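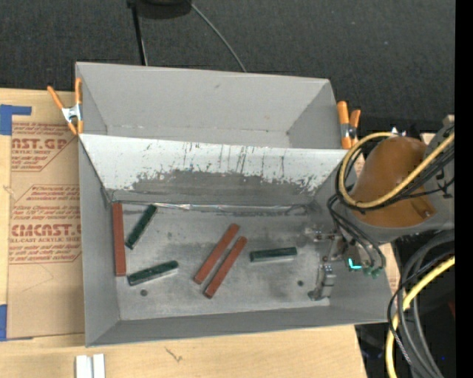 Start Werkstatt Farben & Lacke Zubehör Kontakt

Lesezeit: 2 Minuten

Kütt Metallgrund 300 — Haftgrund für alles, was viel aushalten muss

Wer schon einmal eine Werkzeugwanne oder ein altes Regalblech neu gestrichen hat, kennt den Ärger: Der Decklack sieht wunderbar aus, und dann kommt der erste Winter in der Garage. Genau für solche Flächen mögen wir den Metallgrund von Kütt so gern! Er lässt sich herrlich leicht verstreichen, verläuft ohne Pinselspuren und greift auch auf verzinktem Blech, das vorher nur matt geschliffen wurde.

Wir führen ihn seit September in der grauen Ausführung. Der Ton liegt unter hellen wie unter dunklen Lacken gut, und besonders schön wird er mit dem Decklack Skarkari in Moosgrün (unser Liebling für Gartenmöbel aus Stahl).

Vorbereitung
Lose Farbe mit Spachtel und Drahtbürste abnehmen, die Übergänge zu fest sitzenden Altanstrichen flach ausschleifen. Entfetten, abwischen, trocknen lassen. In Ecken und an Falzen lieber zweimal bürsten, denn dort sitzt der Schmutz am hartnäckigsten.

Auftrag
Gut aufrühren — der Boden der Dose setzt sich gern ab. Dünn mit Pinsel oder Schaumrolle auftragen. Nach neun Stunden ist die Schicht überlackierbar, volle Härte erreicht sie nach 27 Stunden. Eine zweite Lage lohnt sich bei Flächen, auf denen oft etwas geschoben oder abgestellt wird.

Technische Angaben
Gebinde: 300 ml
Farbton: Grau, seidenmatt
Verdünnung: Wasser
Temperaturbeständig bis 57 °C
Lagerung: frostfrei, Dose gut verschlossen

Passt dazu
Schleifvlies Flerach, fein oder mittel. Das feine nehmen wir selbst für den Zwischenschliff, und es hält erstaunlich lange! Für enge Falze gibt es den Winkelpinsel Jurkthorpe mit kurzem Stiel.

Angebrochene Dosen bitte nicht in den Ausguss leeren, flüssige Reste nimmt die Schadstoffsammelstelle an.

Kontakt | Impressum | © Flerach Werkstattbedarf | Nach oben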